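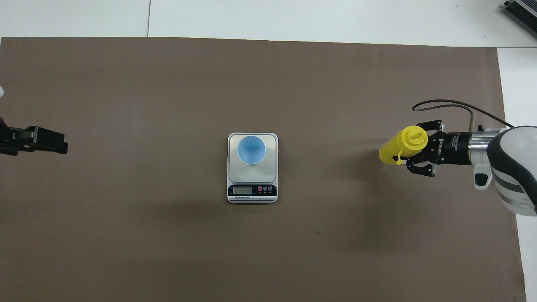
Kustenska

How to Weigh Things in a Cup (and Get the Same Number Twice)

I love my kitchen scale more than any other thing in the cupboard. I came to it late, after years of scooping and leveling and scraping, and I now weigh everything: rice, coffee, birdseed, yarn scraps, the dry mix I make up in November for gifts. Most of it gets weighed in a plain plastic cup. A cup is light, it has high sides, and you can pick it up and pour from it without making a mess!

If you've only ever used your scale by plonking a bowl on it and hoping, this page is for you.

What you need

A digital kitchen scale
A light cup, plastic if you have one
A big sheet of plain brown paper
Whatever you're weighing
A small spoon for the last little bit

1. Find a hard, level spot

A scale wants to sit flat on something that doesn't give. Tile is great. A solid counter is great. A tablecloth, a carpet or a wobbly folding table will all make the number wander. Press down gently on each corner of the scale, and if it rocks, move it.

I do big batches on the floor. There's so much room down there, and you can lay all your jars out in the order you want to fill them.

2. Put the paper down first

Spread one large sheet and smooth it toward the edges with your palms. You want it lying flat under the scale, with no folds or bubbles. Keep the scale near the middle so there's paper on every side of it. When you're done, lift two opposite edges, let the spills run to the crease and tip them back in the jar (if the paper is clean) or into the trash (if it isn't).

3. Turn it on with nothing on top

Switch the scale on, keep your hands off it and wait for the zero. Then check the unit. I once weighed out half a batch of granola in ounces while reading a recipe in grams, and we ate some very odd granola that week. The unit button is usually right next to the others, so it's easy to hit by mistake.

4. Set the cup on the platform

Put it near the center and look straight down to see that no part of the base hangs over. A little off to one side is fine on most scales, but try to use the same spot each time if you're making several portions.

Check that you can still read the display, too. A wide bowl will hide it completely, and that's one more reason I'm so fond of a cup.

5. Press tare

The button might say TARE, or ZERO, or both. Press it once and let go. The scale now ignores the cup and shows only what you add. If you lift the cup off at this point you'll see a minus number — that's the weight of the cup, and it's fine. Put it back and you're at zero again.

6. Pour, then spoon

Say you want 300 grams of rice. Pour in a steady stream until you're close, then stop and let the number settle. Finish with the spoon. Scales lag a tiny bit behind your hand, and if you pour right up to the target you will sail past it. Every time!

For very small amounts, like yeast or salt, add it all at once. Some scales don't notice a pinch at a time.

7. Write it down before you lift the cup

Pencil it straight on the brown paper beside the scale. I'm serious, this is the best part of having the paper there. Mine ends up covered in sums. The last big session was for the pantry jars, and the total in the corner came to 2,555 grams of dry mix across 4 jars, every one of them weighed by the cupful.

Adding a second ingredient

Leave everything where it is, press tare again and pour the next thing on top. You can keep going like this until the cup is full. Just remember that a mistake in layer three can't be scooped out of layers one and two, so go slowly.

If the number won't behave

It keeps drifting: look for a draft from a fan or a vent, and make sure the paper isn't curling up against the platform.

It shuts off in the middle: write the cup's own weight on its base in marker. Then you can switch back on with the full cup in place and subtract.

Two tries don't match: weigh the same cup 5 times, lifting it off in between. If the readings jump around, change the batteries and try again on a harder surface.

Wipe the platform with a damp cloth when you've finished, and roll the paper up for next time. Mine has lasted through several batches of soup mix and is still going strong.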